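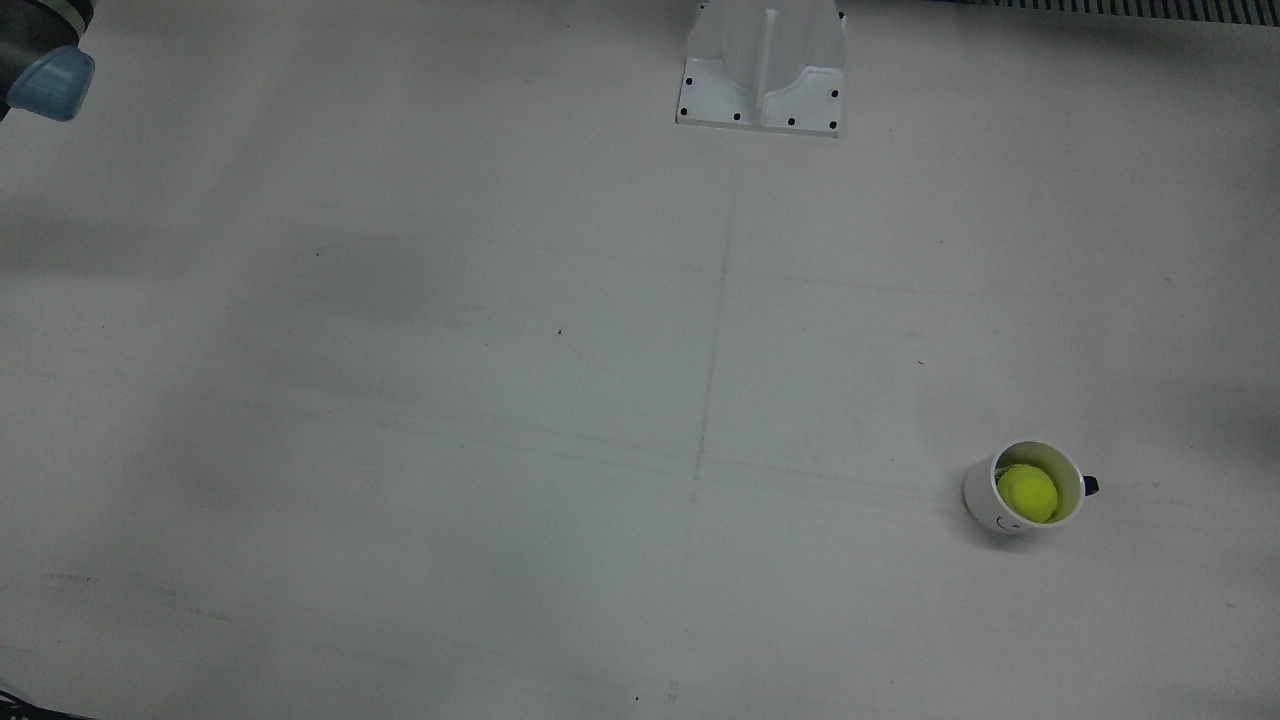 Figure 4. White tabletop with faint smudges.

Cleaning and refinishing the top

The Nyberg table leaves the Gidstead shop with a matte white finish. Wipe it weekly with a damp cloth. Refinish when marks no longer wipe off.

1. Clear the table and wash the top with mild soap.
2. Let it dry overnight.
3. Sand lightly by hand with 333 grit paper, working with the length of the table.

Caution: Do not use a power sander. It will cut through the finish at the corners.

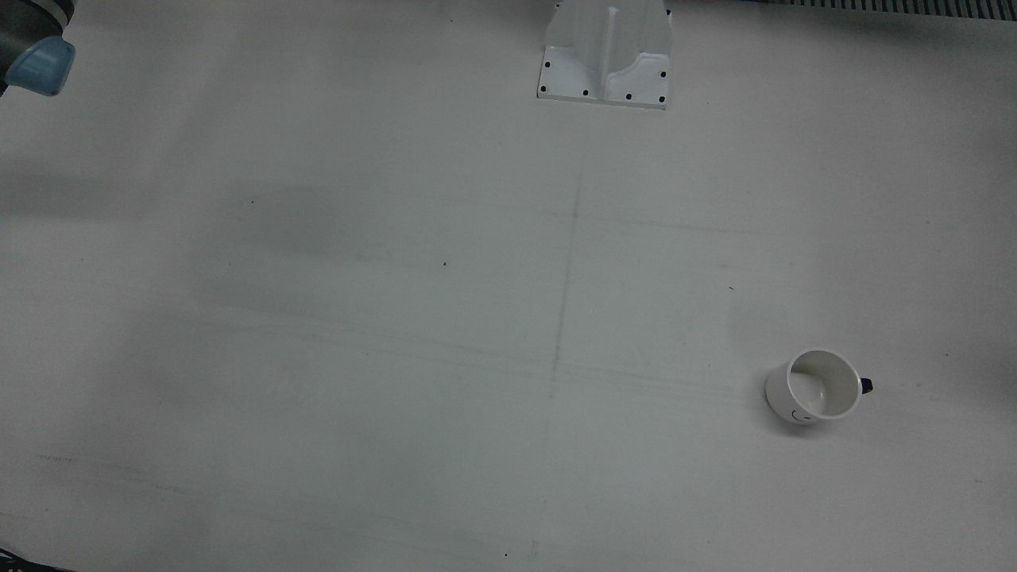 4. Remove all dust with a clean cloth.
5. Stir the Iren topcoat. Pour 200 ml into a tray and roll on one thin coat.
6. Wait four hours, then apply a second coat of 200 ml.

Note: Keep the table out of use for two days. To order more topcoat, quote part 417.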